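Workshop > Notebook > Room log

Home Notebook Rooms Stock Contact

Bay 4, tables and bins
11/08/2018

3 comments | 12 shares

Quiet in the building today so I got on with the bay. Job list from last week was: settle on a table height, settle on which bin, sort out the edges of the carpet, and write up the layout so that the Ikham lot can copy it when they set up theirs in December.

Table first. We have been using the pale wood-grain top with the rounded corners and I'm keeping it. The white one from the Tirkel order is too shiny under the overhead lights and you can't see pencil marks on it once they've been rubbed over a couple of times. The wood-grain one takes pencil well and wipes clean with a damp cloth. Height is now 78 cm to the top surface, measured at all corners. It was sitting low at the back left, so I wound the foot out until the level was happy in both directions. Rechecked after lunch and it hadn't moved.

The cable hole at the far right stays at the far right. I did try turning the top round so it would come out nearer the front, but then you lose the bit of table where you want to put your hands. Turned it back.

Depth of the top is 600 mm, and that turns out to be the number that matters for the bins. A long bin set end-on uses up most of it. Set sideways, it takes too much of the width and you end up reaching across it for everything. End-on at the left is what I've gone with. Handle towards you, other handle away.
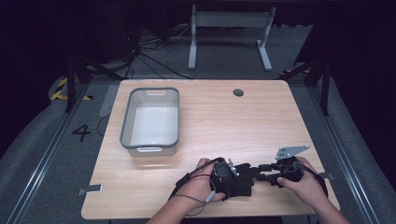 Bins. I had three kinds out to compare. The white plastic one with the grey rim is the best of them. Small parts show up against the white, and you can see straight away if something has been left in the bottom. The slotted handles at the two ends are big enough for a gloved hand. The Choi ones have a lip that folds over, and things catch under it – I fished two washers and a cable tie out of one this morning that had been there since who knows when. Those can go back upstairs for storing cloths. The third kind is fine but the sides are see-through and everything behind them is a distraction when you're trying to find a dark screw.

One thing against the white bin: it slides. The base is smooth and so is the table, and if you drop anything with a bit of weight into the far end the whole thing shuffles. Tried a strip of rubber matting underneath, cut narrower than the base so it doesn't stick out. Better. Tried four blobs of tack as well, which held but left marks on the top. Matting it is. There's a roll of it in the Estoncombe cupboard, bottom shelf, behind the paint.

Carpet and edges. Grey carpet has lifted slightly along the walkway side, so I pulled up the worst of it, scraped the old glue off and put it down again with fresh. Weighted overnight. Please keep trolleys off that side until Monday.

The yellow and black tape on the padded edge wants watching. Tape on a curve never lies flat for long. If it starts to lift, don't press it back down dirty – peel back the loose part, wipe the padding, let it dry, then cut a fresh piece. Short lengths go round a bend better than one long one. We're getting low on the tape, so I've put it on the order.

The 4 on the carpet is staying. Somebody asked if we could move the bay number to a hanging sign. I'd sooner keep it on the floor, where you can find the bay with your arms full and your head down. If the others need repainting, use the same black.

White table frame: still needs a top. Measured it against the spare board in the store and the board is too short. Leave the frame where it is for now, behind the working table.

Cost so far for the bay, counting the table tops, the bins, the tape and the glue: 1,913. Most of that is the tops. The bins are cheap and we could do with a few more of the white ones, enough for each bay to have one in use and one on the shelf.

Still to do:
– cut matting for the other bays
– pencil the bin position on the top, then go over it in something that won't rub off
– label the shelf for spare bins
– copy this page for Ikham, with the height and depth written large
– find the other spirit level, the long one

Swept up and put the knives away. Glue tin is on the windowsill with the lid taped down, as the lid is bent.

Previous entry | Next entry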